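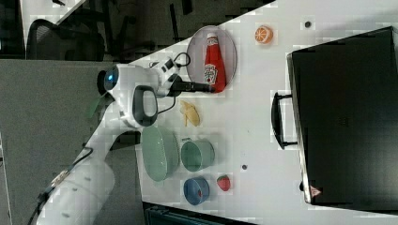

로봇이 이제 집안일을 맡을 수 있을까? 식탁 하나를 처음부터 끝까지 맡기기에는 아직 이르고, 올해 안에 달라질 것 같지도 않다.

지난 호에서 Jellden의 식탁 정리 시연을 짧게 소개한 뒤 "그럼 언제 살 수 있느냐"는 메일을 여러 통 받았다. 기대를 깨서 미안하지만 필자는 여전히 지갑을 열 생각이 없다. 회사가 9월에 돌린 자료에는 집기 시도 892회 가운데 성공이 몇 회였는지 나오지 않는다. 성공 장면만 이어 붙인 영상이 있을 뿐이다. 성공의 기준도 모호하다. 물건을 들어 올리면 성공인지, 제자리에 놓아야 성공인지 물었더니 "과제에 따라 다르다"는 답이 왔다.

식탁 위의 일은 말로 하면 쉽다. 접시에 누운 케첩병을 집어 세우고, 그릇과 컵을 한쪽으로 모으면 된다. 그런데 손가락 두 개짜리 집게에게 병과 그릇은 전혀 다른 문제다. 병은 몸통을 잡으면 되지만 얕은 그릇은 테두리를 노려야 하고, 접시는 바닥에 붙어 있다시피 해서 손가락이 들어갈 틈부터 찾아야 한다. 장난감 바나나나 딸기는 좀 세게 쥐어도 탈이 없다. 진짜 딸기라면 얘기가 다르다. 소스가 묻은 접시, 반쯤 남은 국, 젖은 행주까지 올라온 저녁상을 치우는 영상은 아직 보지 못했다.

작업장 쪽은 사정이 조금 낫다. 부품 포장 업체 Storkitz는 같은 크기의 상자만 다루는 공정에 팔 한 대를 넣었고, 상자 하나를 옮기는 데 12초가 걸린다고 한다. 사람보다 느려도 야간에 돌리면 계산이 맞는다는 설명이다. 다만 품목이 바뀌는 날에는 설정을 다시 잡느라 거의 54분을 쓴다. 그 시간에 누가 옆에 붙어 있는지는 원가표에 없었다. 가정집은 품목이 끼니마다 바뀌는 곳이다.

Hosoda의 가정용 시제품도 비슷한 벽에 걸려 있다. 안내문에는 "다양한 식기를 지원"한다고 적혀 있지만, 별첨 목록을 펼치면 192종의 지정 품목이 나온다. 우리 집 뚝배기는 없다.

업체들에 바라는 것은 단순하다. 편집하지 않은 영상, 실패까지 포함한 횟수, 사람이 개입한 시간을 함께 내놓으면 된다. Somevier가 다음 달 공개 시연에서 관람객이 가져온 그릇을 쓰겠다고 했으니 그 결과는 다음 호에 싣는다. 집에서 쓰는 그릇 가운데 시험해 보고 싶은 것이 있으면 편집부로 메일을 보내 주시기 바란다.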